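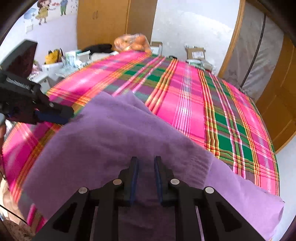 Slow Season at Vadthorpe

The hotel at Vadthorpe closes its upper terrace in December and keeps everything else open. That decision, made four winters ago by general manager Maham Niazi, changed the guest list more than any advertising had. Summer brings families and wedding parties. Winter now brings working actors between contracts, along with the writers and editors who finish the shows those actors appear in.

Niazi ran production housing for television crews before she moved into hotels, and the property reflects it. There are 98 rooms on two floors. Fourteen of them can be booked by the month, with a kitchen, a separate entrance from the parking lot and blackout shades fitted inside the window casing. Night shoots end at 5 a.m., and a curtain that leaks light at the sides is no use to a person who goes to bed at six.

"Most of them want the same things a sales rep wants," Niazi says. "A desk at the right height. Breakfast that doesn't stop at ten."

Privacy is handled by procedure. Long-stay guests are registered under a room number, and the name on the credit card is kept in a separate file that the front desk cannot open. Packages go to a side office. Staff sign a two-page agreement covering photographs and social media, and it applies to every guest in the building. The hotel does not confirm who has stayed there, and it declined to do so for this article.

The restaurant, Gastico, operates under its own lease. It seats fewer people in winter, when the garden tables are stored, and the menu drops to a single page. Bean soup, grilled mackerel and a lamb dish with quince stay on through the season. The kitchen takes special orders until 4 p.m. for the same evening. Diet requests from actors preparing for a role tend to be specific by weight, and the cooks ask for them in writing.

Dinner is à la carte. The tasting menu was dropped after its first winter — guests staying for a month ordered it once.

The spa is run by Çetinkaya, a small operator that also manages the indoor pool. Its treatment list is short. The steam room runs from early morning until late evening, and the pool is kept slightly cooler than most hotel pools, a setting chosen for lap swimming. Day visitors are admitted in the afternoon only. Massage appointments can be moved without a fee up to two hours ahead, which suits people whose call times change.

Outside, the main walk follows the shore to Kirden, a fishing village with a bakery, a pharmacy and one movie theater. The path is paved for the first half and gravel after that. The theater shows older films in winter, and its late screening ends after the last bus. The hotel sends a van if the desk is told before dinner.

Monthly rates include weekly linen service, laundry and parking. Gastico and the spa are billed separately. Dogs are accepted in the ground-floor rooms. The upper terrace reopens in spring, at which point the monthly rooms return to nightly booking.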